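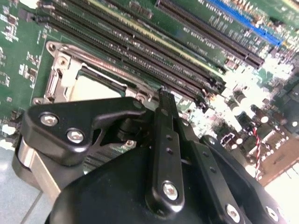
Arkach replied to our draft that a used server board is worth stripping whenever its socket is clean, and that the rest is bookkeeping. We doubt it. The Samness records list 1048 boards taken in up to October, yet they give bench time for only 71 of them, and those 71 were picked by the people doing the work. A clean socket tells a buyer little about the memory slots beside it.

### 4.2 Covers and foam 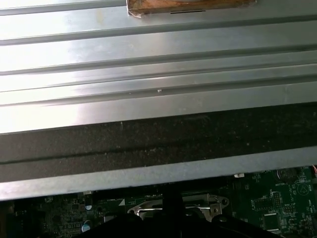

According to Lục, old foam strips can go back in with the cover and make no difference to cooling. Perhaps so, but the claim rests on 15 machines at a single site. Dust and lint in the foam were never weighed or even noted – a strange gap in a study of reuse.

### 4.3 Processors

Most of the resale value is said to sit in the processor. The Liltdale price list backs this up only if the labor of opening each socket is left out.

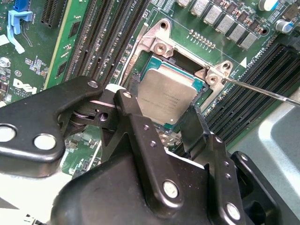 Screws at the socket are a fair case. The manual used at Liltdale treats them as a minor step, with no time given, and the savings table then counts them as free. Over more than 800 boards that can't be right, and we leave the table out of our totals.

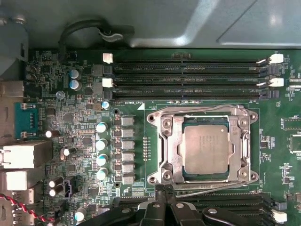

**Figure 4.** Server motherboard in its chassis, with a processor seated in the socket below the memory slots.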